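**Taping a rubber mat to a wood table: am I going to regret this?**

**pinewren** wrote:

Hi all, long-time reader, and I finally have something of my own to fuss over! 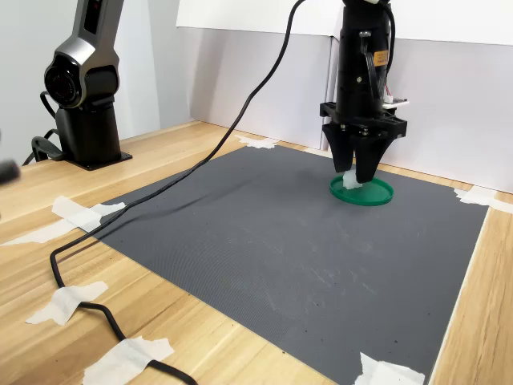 I bought the mat from Gellance back in May. It's the dark gray ribbed kind, and I love it (small parts stay where I set them down, which my old cutting board never managed). The trouble is that it creeps. I lean on it, it slides, and by lunch it's crooked. So I went after the edges with white masking tape and stuck one cable down while I was at it. The table is pale wood and I'm fond of it, so now I'm lying awake wondering what the tape is doing to the finish. Should I pull it all up and start over?

**oldbench_60** wrote:

Pull it up, friend. Masking tape is fine for an afternoon, but leave it for 2 months and the glue bakes on. I did that to a maple desk in our Stirkville house and spent a whole evening with a rag and mineral oil, muttering. Also, plain rubber can stain a light finish all by itself, tape or no tape.

**quillandthimble** wrote:

I'm going to disagree a little, with affection! I've had tape on my sewing table for ages and it peels up clean. I swap it when it starts looking ragged, and yours does have some torn bits. Warm it with a hair dryer first and go slowly, along the grain.

**oldbench_60** wrote:

Depends on the finish, though. Bare or oiled wood grabs glue in a way that varnish doesn't. Pinewren, do you know what's on yours?

**pinewren** wrote:

No idea, I got it secondhand in Pedville and the seller didn't know either. And the green dish at the back wanders too, if anyone has thoughts on that.

**marrowfield** wrote:

Two dots of poster putty under the dish. For the mat, I use the thin shelf liner from Strömberg, cut a bit smaller than the mat so it doesn't show. It also keeps the rubber off the wood, so you and oldbench can both sleep.

**quillandthimble** wrote:

Okay, the liner is better than my way. I'd still tape the cable, though!

**pinewren** wrote:

Ordering the liner tonight. I'll peel one corner first and report back on what the wood looks like underneath.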